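January, 6:40 a.m.

Outside humidity 52 percent, pressure falling since midnight. The rain gauge at the Gruver end of the lot held 20 mm, all of it before four, going by the logger trace. I emptied it and reset the float, which had been sticking on the left side again.

The dehumidifier log is now complete for the month. The meter on that circuit reads 3,716, and the tank has been emptied every morning. Most of the load comes from laundry dried indoors. Cotton is slow at this time of year and wool is worse. I moved the drying to the back room two weeks ago and the hall sensor has come down, though the window in there still fogs at the lower corners.
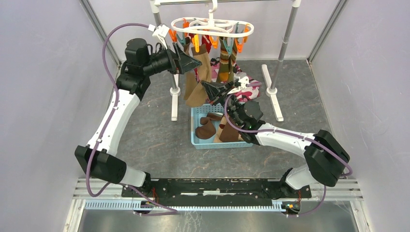 Socks on the white clip hanger.

Afternoon spent on the Kindovum barometer. The zero had drifted again, so I compared it with the Clurnstead station at noon and at three and took the mean offset. Set the trim screw to match. It read 727 mm at the last check – low, but the Clurnstead figure agrees. I will leave it alone for a week before touching the screw again.

Read 20 pages of the Tamošiūnaitė paper on condensation in unheated rooms. Her wall sections are thicker than mine and the tables are in the wrong units for my sheet. Converted the first two.

Need: silica gel, one fuse, new felt for the gauge lid.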